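How to Exchange Damaged Banknotes at a Branch

Print | E-mail | 14 shares | 2 comments

Updated 6 June 2022

A torn, stained or burned note can usually be exchanged at face value if enough of it remains. The steps below follow the counter procedure at Cekora branches.

1. Lay the pieces flat. Do not tape or glue them. Tape can hide the serial number and delays the check.

2. Sort by denomination. Keep badly damaged notes in a separate envelope, with all fragments of one note together.

3. Fill in the exchange form. Enter the total, the cause of damage and your account number. Up to five notes can be handed in without a form.

4. Bring photo ID if the total is over 2,000. Below that amount, account holders need only their card.

5. Hand over the envelope and wait for the count. The teller pays out at once for notes with more than half the surface intact. Anything smaller goes to the Cullinane cash center for review – allow five working days.

6. Keep the receipt. It carries the reference number you will need if the claim is cut or refused.

Notes stained by security dye are held until their origin is checked. Coins are handled on a different form. The Stolturwood branch stopped taking damaged notes in May, so use Notside instead.

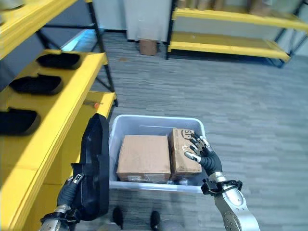
Thilini Mollah
Step 5 took longer for me. I sent in a 200 note with a corner burned off and the credit showed up on day eight.

Ruwan Samarakoon
Does the form have to be signed at the counter, or can I sign it at home?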